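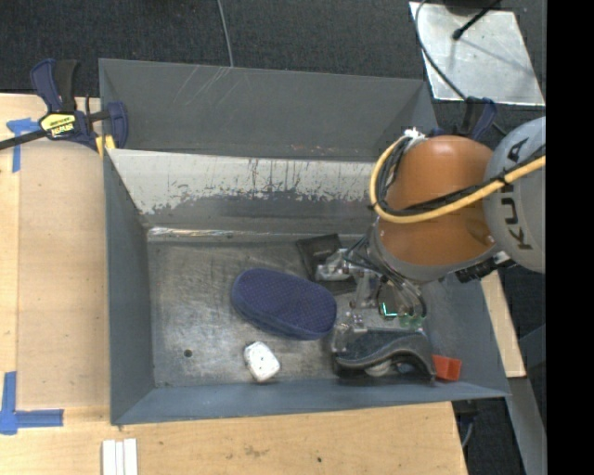 Posted in May
By the author of the Fekuvside Household Notes

The question of what a household should keep, and for how long, has occupied this blog on several occasions, and the correspondence it produces suggests that the subject is far from settled. The present entry concerns the small items that travel with a person and are therefore most easily left behind: gloves, keys, reading glasses, umbrellas, library cards. A dark blue oval case with rounded ends, lying at the bottom of a deep metal bin, is a fair representative of the class. It is small enough to be set down without thought, and it carries nothing on the outside that would lead a finder to its owner. The remarks that follow apply equally to objects of greater and lesser value.

I moved to Fekuvside eleven years ago and have lost property there at a steady rate ever since. In the first winter I left a scarf on the Skorkham bus, and I recovered it after two telephone calls and one visit to the depot. The visit made an impression. The lost property room held shelves of goods that had been handed in by people who received nothing for their trouble, and most of those goods, according to the notice on the door, were never claimed. The notice gave the total for the previous year as 3095 items. Nearly 300 of these were single gloves.

It is worth considering why claims are so few. The first difficulty is that the loss is often discovered late. A person who wears reading glasses only in the evening may not miss them until the evening, by which time several places have been visited and none can be excluded. The second is that the effort of inquiry appears to exceed the value of the article. A replacement umbrella may be had in the Rikent shopping arcade in ten minutes, whereas a telephone inquiry to the depot may take longer and may produce only a reference number. The third difficulty is embarrassment, which should not be underestimated. I have observed in myself a marked reluctance to describe a hat to a stranger.

Procedures vary considerably between institutions, and readers are advised to learn those of the places they use most. The Skorkham depot retains articles for 120 days. The public library in Rikent retains them for 26 days, after which they are passed to the charity shop on the same street, and it is possible (I have done so) to buy back one's own umbrella there for a modest sum. The Shaikh bakery, which has four tables and no written policy, keeps everything in a drawer under the till. My own gloves spent an entire summer in that drawer and were returned to me in the autumn, together with a loaf.

The standard of description required also differs. The depot asks for color, size, material and one distinguishing mark. The last of these causes the greatest trouble, as most people have never looked for one. I was once unable to say whether my keys were on a round ring or a square one, although I had handled them every day for six years. The library asks only for the day of the visit. The bakery asks nothing and opens the drawer.

Following the matter of the keys, I adopted certain measures at home. A list is now kept on the inside of the hall cupboard door, giving the articles most often carried and a brief description of each. Cases and bags have a slip of card inside them bearing a telephone number but no name or address. The slips cost nothing and take a few minutes to write. They have so far been responsible for the return of one umbrella cover, without the umbrella.

A number of readers have written to recommend electronic tags. I have no objection to them, and for luggage they are probably the sensible course. For a pair of gloves the tag would cost more than the gloves, and there would need to be two of them. Other readers hold that the only reliable method is to own fewer things. That position has been put to me with some force by members of my own family – in particular after the second scarf.

On the duties of the finder, I would say only that an article is best handed in at the place where it was found. Well-meaning people carry things home in order to advertise them, and the owner, who has gone back and asked at the counter, is told that there is nothing. A glove placed on a railing is a kindness in dry weather. There were three on the railings by the Fekuvside post office this morning, all of them left hands, and none of them was mine.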